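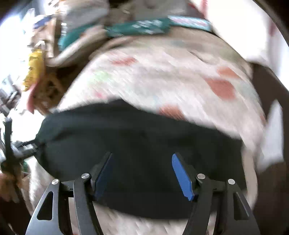 A reader emailed to ask whether I'd lost my mind, paying that much for a fabric shaver when the drugstore has one by the register. Fair question! The same message went on to say that a disposable razor does the job on a sweater for pennies, and that anyone who owns enough black clothing to need a machine should simply buy less black clothing. I read that one out loud at breakfast and got no sympathy at all.

So, the Medon. I've had it since March and I've used it on pretty much everything I own that pills, which at this point is everything I own. Black shows it worst. You get that gray bloom under the arms and along the side where your bag rubs, and a perfectly good cardigan starts looking like something you'd wash the car with. I had tried the razor (hole in the elbow, thanks), and I'd tried one of those pumice-looking stones, which worked fine on a thick wool coat and then shed grit all over the couch for a week.

The Medon is a plug-in model, and that was what sold me. My old Treten ran on batteries and got weaker and weaker until it was basically massaging the pills. This one pulls the same from start to finish. It's loud, though. I did a pair of leggings at 10 at night and was asked very politely through the wall to stop. The cord is also shorter than I'd like, so I end up working on the end of the bed with the thing plugged in behind the nightstand, leaning over like I'm defusing something.

There are 4 height settings and I only ever use two of them. The lowest is for T-shirt knits and anything thin, the next one up is for sweaters, and the two highest seem to be for carpets or possibly sheep. The dial is stiff and the numbers are molded in the same color as the body, so I put a dot of nail polish on my favorite. Five minutes, problem solved.

How does it do? On cotton jersey, beautifully. On a cheap acrylic cardigan it took off so much fluff that I emptied the cup three times on one sleeve, and the sleeve still came out looking almost new. On cashmere I was nervous and went very lightly, small circles, fabric pulled flat with my other hand, and it was fine. It can't do anything about lint or pet hair, so don't buy it for that. You still need a sticky roller, or a damp rubber glove if you're like my mother. And please stay away from seams and buttons — I nicked a buttonhole on day two and I'm still annoyed.

The lint cup is my real complaint. It pops off with a twist, great, except it also pops off when you grip the thing a certain way, and then you have a lap full of fuzz. I've learned to hold it farther down. I did write to Wultetex, who make it, and got a friendly answer saying the catch had been changed on newer ones. Mine has serial number 1329, so I guess I was early.

I also borrowed the Mnguni for a weekend to compare. It's lighter and much quieter, and the cup stays put. It has a smaller head, so a whole sweater takes ages, and I had to go over the same patch again and again. If you only own a couple of nice knits and live with a light sleeper, get that one. I do big batches on a Tuesday evening with the TV turned way up, so the Medon suits me better.

Replacement blades come two to a pack and they're easy to swap, just a little plastic ring. I'm still on my first. Four stars, and it'd be five with a longer cord and a cup that stayed on.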